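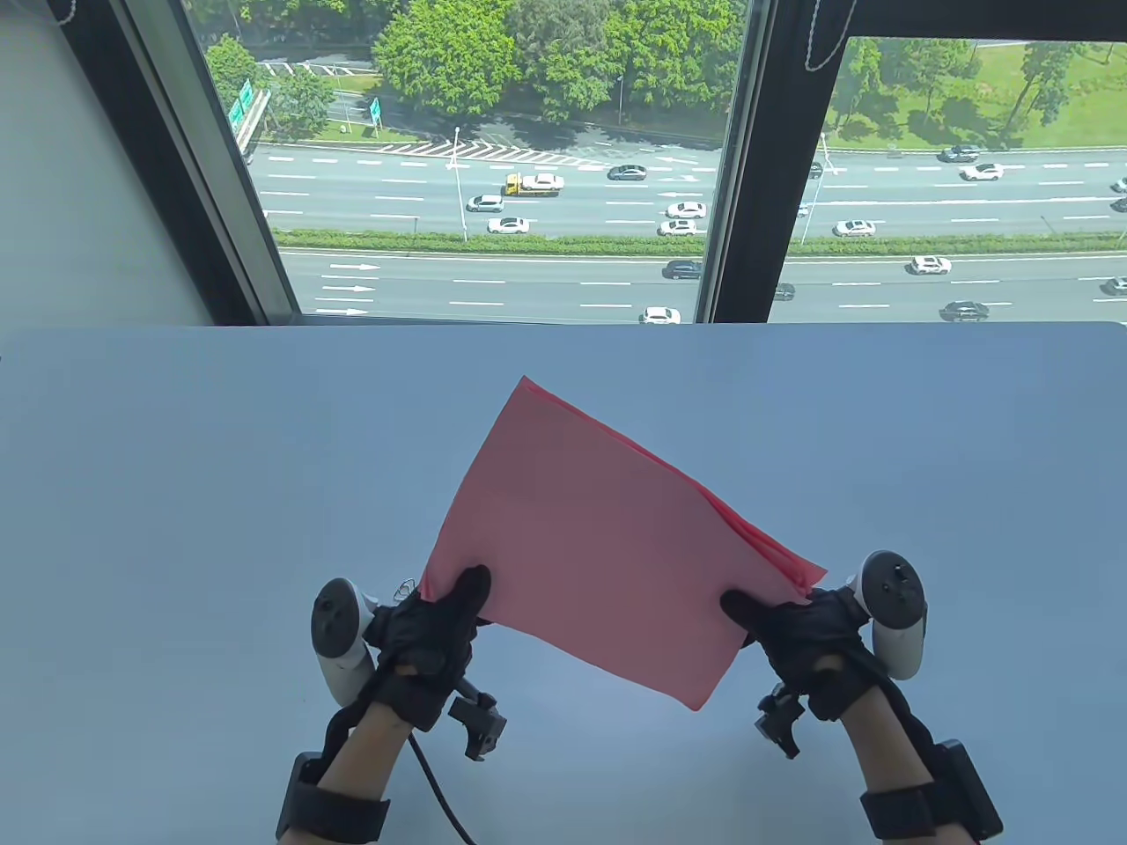
Laundry folders at work being "automated". What changes for us?

Posted in Work and Careers, October 31, 2022

Hi all! I fold cloths and towels at a commercial laundry (Flosley, the Aketville site) and in May they told us a folding robot is on the way. Until then a few of us get to do our folding with controllers strapped to our hands so the thing can learn from us. Same pay, nicer room (window over the highway, I'm not complaining), but my target went from 200 pieces a shift to 12 an hour. Has anyone been through this? Do I still have a job at the end of it?

wanditz_wendy
We had it at our plant two years back. The robot took the flat stuff, face cloths and tea towels, and we kept fitted sheets and anything stained. My shifts did change though, more checking and less folding, and my neck is a lot happier for it! Get your new job title and pay rate in writing before the machine turns up. I waited, and it took months to sort out.

saltyprairie
robots cant fold. you'll be fine

Salian_nights
Wouldn't be so sure, mate. Ask them who owns the recordings and whether your speed is being logged. And ask for proper breaks, because that gear gets heavy on the forearms by the arvo.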